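Ticket 599: Tidy-up routine, left hand will not reliably put the ball away

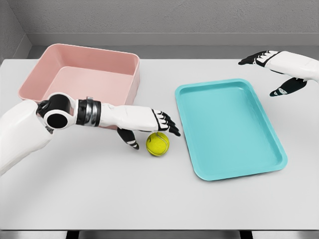 Simulator view, left hand over the ball, bin and tray both empty.

Product: Bimlow two-arm tidy routine
Simulator: Zerkedetti
Opened: Apr 11, 2026
Status: Open
Priority: Normal (requester asked for High, see below)

Reported problem
The Starero sales page says the routine is "ready for everyday clearing up". We are looking at it for the returns bench at our Mfinanga site, where the work is picking odd items off a table and putting them in the right container. Before spending money on arms we asked for the simplest job we could think of. Ball goes in the pink bin. Tray stays where it is.

Out of 30 runs, the ball ended up in the bin in 12. I would not call that ready for anything. A child of four would be bored by the second go.

Steps to reproduce
Load the table with the bin, the turquoise tray and the tennis ball.
Leave the tray at an angle, as people leave trays.
Start the routine with default settings and don't touch it.

Expected
Left hand closes on the ball, lifts, clears the rim of the bin, lets go.

What we get
The approach is fine. The hand comes over the top with its fingers curled and the thumb down the other side, and at that point it looks like a machine that knows what it is doing. Then it either closes too early and the ball rolls, or it gets a grip and catches the bin rim on the way up. The right arm hovers over by the tray throughout and contributes nothing.

Reply from support
Thanks for the detail. Please update the grasp settings to version 2 and raise the lift height before the move towards the bin. Could you also try with the tray square to the table edge? Angled trays can confuse the planner.

Requester
Updated and raised the lift. Rim strikes have stopped, credit where due. Early closing has not changed.

I did try the tray square and it made no difference that I could see. I'd also say that if a tray on the skew is a problem, the product is not for benches used by people. And this is a clean white table with even light and one ball on it - our returns bench has never looked like that.

Reply from support
Understood. Early closing has been passed to the grasping team. The right arm is in its waiting pose, as the default routine only assigns one arm per item. Would you be happy for us to lower the priority in the meantime?

Requester
No. Please leave it open. We are keeping the bench staffed as it is and will run the same test again when there is a fix to try.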